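Holska Shop -- Open Calls

Two people wanted for the two-arm table build (unpaid, tools and food provided)

Posted in: Builds / Electronics / Help wanted

Writing this fast between jobs so bear with me. We have a two-arm robot going in the back bay of the shared shop. Black arms, grippers on both, one camera up top and small ones at the wrists. Hobby money, hobby hours. It picks up play food and moves it between a basket, a plate and the bare cloth. We call the build Ikau. Been at it since winter and we need more hands.

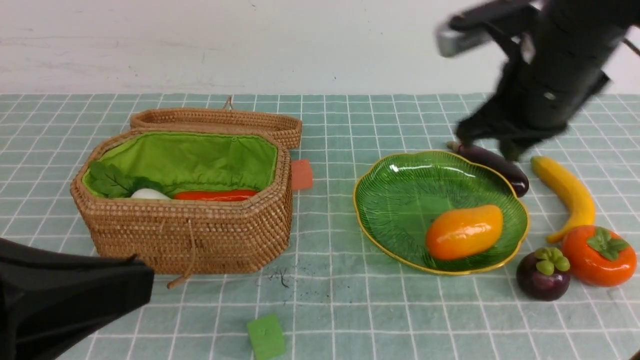

Looking for one person who can wire and one person who can sit and drive the arms without getting bored. Could be the same person. Evenings mostly, plus Sunday from 2 until whenever. Start in April, sooner if you're free.

What the wiring person would do:

Cable runs first. Right now they hang off the side of the table and I want them strapped along the arms with proper slack at every joint. Then a real power box with a stop button you can hit without looking. Then spare finger mounts, we go through them. Soldering yes, crimping yes, some 3D printing would be nice. If you've only ever fixed lamps and guitar pedals that is fine, come anyway. 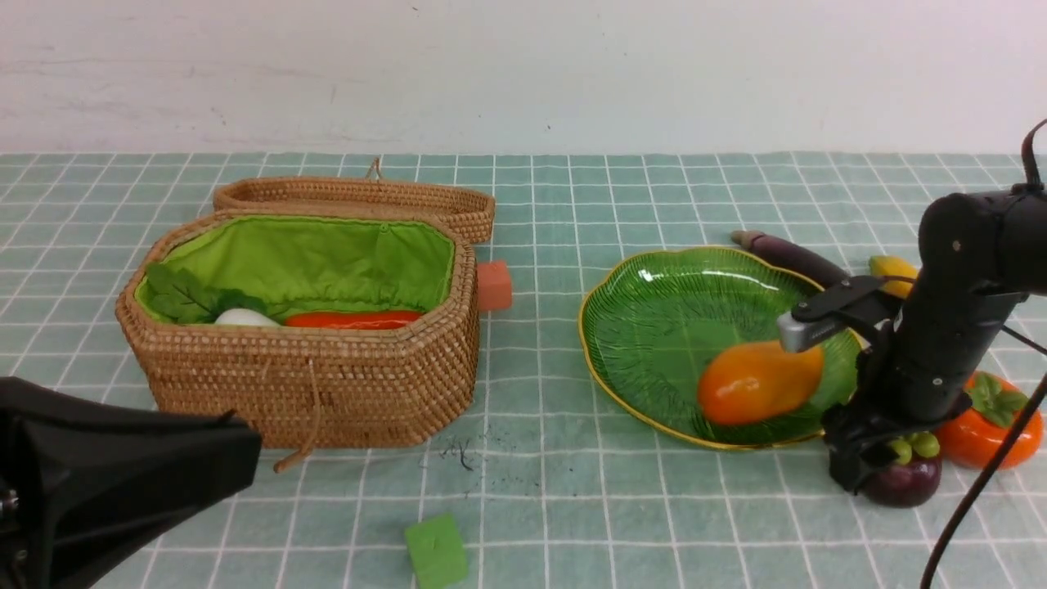
Arm over the leaf plate, mango at the lower right. Basket open on the left.

What the driving person would do:

Run the arms by hand from the leader set, same task over and over, slow and clean. Put things in, take things out, reset the table, go again. We have 982 saved runs and I'd throw out 200 of them tomorrow -- rushed, jerky, my fault mostly. Need somebody patient. Gamers do well at this, so do people who knit. You also write one line per run in the log. One line, readable. Please.

Not needed: a degree, your own laptop, any robot experience. Code is handled for now, though if you know Python say so and I will definately take advantage.

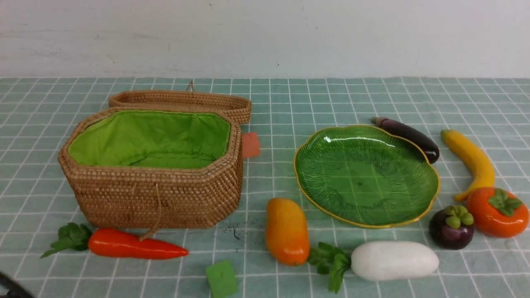
Citlali Tlapale
Build lead, Ikau / bench 7

Some practical stuff people keep asking.

Pay: none. It's a members' project. Your shop dues are covered for as long as you're on the build, and there's soup on Sundays.

Hours: two evenings a week is plenty. Tell me which ones, I'll work around it.

Age: 16 and up. Under 18 bring a parent the first time so they can see the bay and sign the sheet.

Safety: glasses on when the arms are powered. Long hair tied. Hands off the table while someone is driving, no exceptions, the arms do not know you're there.

Parts: shop pays. Don't buy stuff and hope to get paid back, ask first. The green plate and the basket are on loan from my kitchen so careful with the plate.

What you get out of it: you'll learn to set up a gripper from bare parts, and how to tell a good run from a bad one. All files are shared with everybody on the build, take them home, make your own. Would also like help picking the next task. I want to try closing the basket lid with that little cord. Uthai says towels. Open to a third opinion

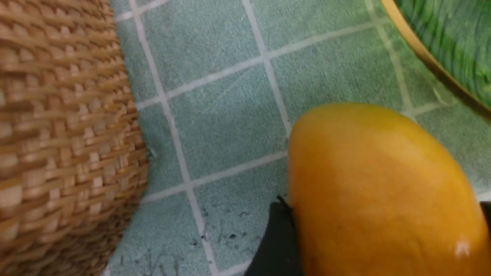 How to apply

Leave a note in the Ikau tray by the front desk or message me on the shop board. Couple of lines: your name, wiring or driving or both, evenings you can do, anything you've built or fixed (pictures good, not required). No resume.

Uthai Ratanaporn does the first walk-through with everyone, takes half an hour, you get to drive an arm at the end. If I'm not in, ask for him.

No hard deadline, closing it when we have two people. If you wrote last time and never heard back, that was me loosing the note -- write again.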